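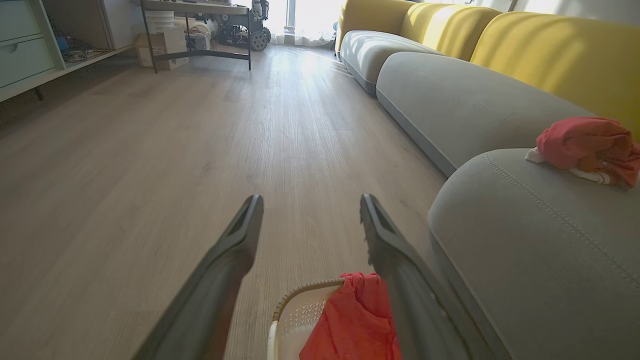 Basket and sofa, seen from the wrist camera.

Friday, July 26, 2019

Laundry pickup again. Cloth on the seat cushion, basket on the floor between the fingers, the red one over the rim. I set the task as one item, one basket, no folding. Folding is Ramel's problem and they can keep it until next year.

Running total for the task is 264 attempts since May, of which 114 count as clean by Consuelo's rule: item fully inside, nothing hanging over the edge, no human hand. By my older rule (item no longer on the sofa) the figure would be 215. I argued for the older rule in June and have stopped arguing. A person who asked for the laundry to be picked up would not accept a sleeve on the floor.

The grasp itself is mostly solved. A bunched cloth gives the fingers plenty to close on, and the squared tips do well on soft upholstery if the approach is slow. Two things remain. Straps and cords are the first: the planner treats the cloth as one lump and takes no account of what trails from it. Release is the second. Fabric stays in the finger grooves when they open, and the wrist has to shake, which adds time and looks foolish.

Glare off the planks is a separate matter. Tegan wants the curtains heavier. I would sooner retrain on bright floors, as people have windows.

Rangi phoned from Stamow to ask if the machine could do a living room by spring. I said one sofa, one basket, with someone nearby. He wrote down "yes."

For reference, I cleared the same kind of mess at home last night in under a minute while talking to Josefina on the phone.

To do: log release failures separately. Ask Clem for softer finger pads. Reply to Whitelaw about the shelf task, which we are not ready for.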